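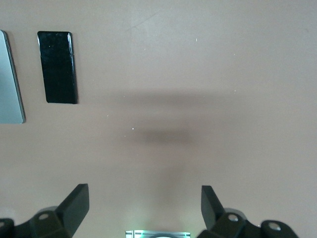

Phone on the table, screen off.

Plodden Mill, spring open day

Plodden Mill runs an open day each April. I had a place on the second tour, starting at 10:30 on Sunday, with eleven other visitors. Our guide was Selina Rainer, the shift miller. The route followed the grain from intake to packing and took a little under two hours, stairs included.

Intake
Grain arrives by truck only. The rail siding is still on the site plan but the switch was taken out years ago. Each load is probed in several places and the sample goes to a bench in the weighbridge office for moisture, protein and test weight. The limit for moisture is 14.5 percent. Anything above that is turned away or taken at a discount, depending on how much dry wheat is in the silos to blend it with. The intake pit handles 100 tons an hour on paper. Rainer said the elevator is the bottleneck and that the real figure depends on how clean the load is.

There are nine silos, six concrete and three steel. The steel ones are newer and are used for the smaller lots, mainly rye and spelt. Temperature cables hang in all nine and are read once per shift.

Cleaning and tempering
The cleaning house is the tallest part of the building and the loudest after the roller floor. Wheat passes a separator, a destoner, an indented cylinder and a scourer, in that order. The stones are kept in a bucket by the destoner and we were allowed to look through them. Most were the size of a wheat kernel, as you would expect, given that anything larger is caught earlier.

Tempering takes 16 to 24 hours. Water is added in a screw conveyor ahead of the bins, and the rate is set by a meter on the inlet. The aim is a tough bran coat that comes off in large flakes and an endosperm that breaks easily. Hard wheat gets more water and more time. One visitor asked whether the water is heated in winter. It is, a little.

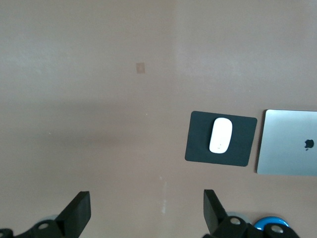
The roller floor has twelve stands, all from Rüegg, in two rows facing a center aisle. The oldest four have been rebuilt twice and still run on flat belts. Break rolls are fluted, reduction rolls are smooth, and the two rolls in a pair turn at different speeds, so that the grain is sheared open as well as pressed. Fluted rolls go out for regrinding on a fixed schedule. The card on stand 3 showed 3030 hours since the last change, which Rainer considered high. A fresh pair was already on a pallet at the end of the aisle.

She opened a sampling door on first break and again on third, and passed the stock around on a flat scoop. The difference is easy to feel. First break is coarse and gritty, with a lot of endosperm still on the bran. By third break the flakes are nearly bare.

Sifting
The plansifters hang from the ceiling on rods and move in a circle at 242 rpm. You feel it in the floor before you see it. Stock goes up to them by air and comes down by gravity, and the spouting between the two floors is the part of a mill that is hardest to follow from a drawing. Rupert Lanz, who maintains this section, had a sieve frame out on trestles and showed how the cloth is stretched and glued. A torn sieve shows up as specks in the flour within minutes, so he walks the floor with a hand sieve at the start of every shift - a habit left over from before the plant had any inline checks.

Laboratory and packing
The lab is one room with a falling number apparatus, an ash oven and a small bake oven. The standard white flour, sold to bakeries as Drillen 557, is tested every four hours while it is being run. The darker bread flour goes out under the name Fudelero and is tested once per lot. We saw the test loaves cut in half but were not given any. I would have liked to see the ash results next to them.

Packing is two lines, one for 25 kg sacks and one for bulk. The sack line was stopped for the day. The bulk bay was in use, and we watched one truck load from the walkway.

Practical notes
Parking is in the field past the weighbridge. Hairnets and ear plugs are handed out, shoes are your own concern, and the stairs above the roller floor are open grating. The tour at 14:00 skips the cleaning house.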